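Save file stuck at autosave 11 after moving Estura to a second drive

Asked in: Games – Technical help
Tags: save files, cloud sync, Estura, mods
3 answers

I have played Estura for most of a year on the same PC and the saves have never given trouble until now. In April I moved the game from the system drive to a second internal drive, using the move function in the Kolitis launcher. The move finished without an error and the game starts normally.

The problem is that the load screen now shows nothing later than autosave 11. Manual saves made after the move appear in the list while the game is running, and I can load them in the same session. When I quit and start again they are gone and the list goes back to autosave 11. The total play time on the profile page also goes back.

What I have checked so far:

Cloud sync is switched on in the launcher. The status reads "up to date" both before and after a session.

The save folder under my user profile contains 18 files. Their dates are all from before the move.

There is plenty of free space on both drives.

Verifying the game files reports no faults.

I have one mod installed, the Emotdale map pack, which adds a region east of the starting valley. It was installed before the move and worked. I have not updated it.

I would prefer not to start the campaign again. Is there a second save location I have missed, or is the cloud copy overwriting the local one? If it is the cloud copy, how do I make it stop without losing what is there?

Edit: to answer the comment below, it is the Windows version, and I run it from a normal account without administrator rights.

Answer 1 (accepted)
Mounir Ezzat

You have two faults on top of each other and they need to be dealt with in order. The first is where the game is writing. The second is what the launcher does afterwards.

Estura reads its save path from a small settings file called paths.cfg in the install folder. On a clean install the path is blank and the game uses the folder under your user profile. The Emotdale installer fills the line in with a full path, drive letter included, pointing at a "profile" folder inside the game directory. After a move, that line still holds the old drive letter. The game cannot find the folder, so it creates a temporary one for the session and saves there. On exit the temporary folder is cleared. This matches what you describe: saves are visible during the session and missing afterwards.

The launcher, meanwhile, only watches the folder under your user profile. It sees no change there, so it reports "up to date". It is telling the truth about the wrong folder.

To put it right:

Quit the game and close the launcher fully, including the icon by the clock.

Copy the save folder from your user profile to somewhere outside both the game directory and any synced folder. Keep this copy until you have finished.

Open paths.cfg in a text editor. Find the line that begins save_root and delete everything after the equals sign. Leave the equals sign in place. Save the file.

Disconnect the machine from the network. Pulling the cable is enough.

Start the launcher in offline mode, start the game, load autosave 11 and make a new manual save in slot 1.
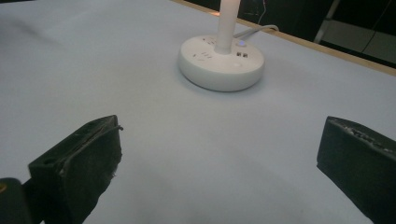
White disc base and pole on the table.

Quit to the desktop and look in the save folder under your user profile. There should be a new file with the current time. If there is, quit the launcher and start it again, still offline, and check that the save is listed on the load screen. Only then reconnect.

When you go back online the launcher will find that local and cloud copies differ and will ask which to keep. Choose local. If it does not ask, open the properties page for the game, turn cloud sync off, close the page, then turn it on again. That forces the comparison.

Do not rename the save files by hand. The index stores the name as well as the slot, and a mismatch makes the whole list fail to load with error 979.

As for the sessions you played after the move, I would not expect to get them back. It is worth searching both drives for files ending in .esv, sorted by date, in case the game crashed at some point. A crash skips the clean-up and leaves the temporary folder behind. If you find one, copy the newest .esv into slot 2 with the import option on the load screen – the import rewrites the index, which a plain copy does not.

Reinstalling or updating the map pack will write the path again. Check paths.cfg each time.

Comments on this answer

Original poster: The save_root line did have the old drive letter in it. Cleared it, followed the rest, and the new save survived a restart. The launcher did ask which copy to keep. I found one .esv file in a leftover folder and it imported without error, so I have lost one evening of play and no more than that.

Mounir Ezzat: Good. Keep the backup until you have had a few normal sessions with sync on.

Reader: Same fault here without the map pack. In my case the line had been filled in by the Ruggiero save manager, an older version. Clearing it worked the same way.

Answer 2

I would look at folder permissions first. A normal account cannot always write to the root of a second drive, and if the game was moved there it may fail without a message. Right-click the game folder, open the security tab and give your user full control. It cost me 900 gold and a horse before I worked that out in a different game, on the same launcher.

Comment: Permissions would not explain why the saves can be loaded in the same session. Still worth checking if the steps in the other answer do not help.

Answer 3

Turn off cloud saves. I have never used them and never lost anything. Back up to a USB stick once a month.

Comment: Turning sync off would not have helped in this case. The files were never in the synced folder.

Comment: Agreed, but a separate backup is sensible whatever the cause. With the path set wrongly it would have copied the old files though, so check the dates when you do it.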